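How Do You Show a Robot What to Do?

When you learned to tie your shoes, someone probably showed you. They may have moved your fingers for you, or let you watch while they did it slowly. Robots can learn from being shown, too.

One way is by remote control. A person sits at a desk and moves a set of handles, and the robot copies each move. The robot saves what its joints did and what its cameras saw. At the Hillthorpe workshop, a new driver practices for 12 hours before any of the moves are saved.

Another way needs no robot in the room at all. The person holds a gripper, a tool with two fingers that can pinch things. It's the same sort of hand the robot will use later. The person does the job with it - picking up a shirt, say - while a camera records.

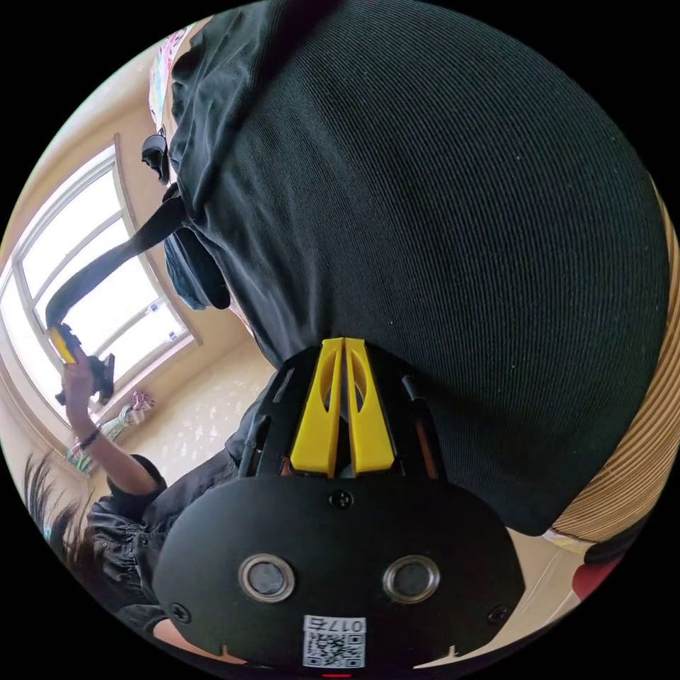

Cloth is one of the harder things to teach. A block keeps its shape when you grab it, but a shirt folds and slides and looks different every time. So people show the same job again and again, in different rooms and in different light. The team that makes the Skamura robot asks for 200 showings of one job. Some of them go wrong, and those are sorted out later.

Next, a computer studies all the showings and looks for what they have in common. This is called training. Then the robot gets a turn. In October the Skamura robot tried to pick up a shirt 100 times and missed on 19 of them. The team went back and showed it more shirts.

Try it at home: pick up a sock with a pair of kitchen tongs, then try to fold it.

Clelilwood Science Pages for Kids
Updated 6/28/26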